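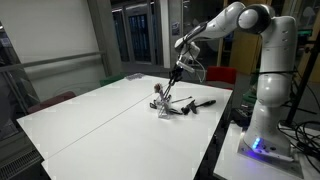 Robotics Club: Fall Update

The club has started its fall term with 13 students, six of them new. We meet in the upstairs common room again this year, and the arm stays set up there between sessions, so please leave the cables where they are.

The fall project is tool sorting. Teams write a program that picks up small hand tools and brushes from the table and puts them in a clear plastic cup, then takes them out again on request. Brushes have been the easiest so far. Anything with a thick handle is harder, and the thin rods tend to roll when the fingers close on them. Two teams are working on the approach angle and a third is rewriting the grasp code from last January, which was written for blocks and does not do well with anything long.

Sixten Solheim is keeping the log of attempts. By the end of last week the teams had recorded 458 tries between them, almost 300 of which ended with the tool in the cup. Every try goes in the log, including the ones where the cup falls over. Please write down which tool was used and where it was lying at the start. Several early entries say only "missed," and we can't do much with those.

The first internal demo is on October 2, 2025. Each team gets ten minutes, plus time to load its program. Families are welcome. After that we will choose one team to go to the Endamell student meet, where the Løken club will be showing its own sorting project.

We still need old paintbrushes, pliers and screwdrivers of different sizes. Leave them in the box by the stairs with your name on them if you want them back. New members can join until the demo and do not need any programming experience.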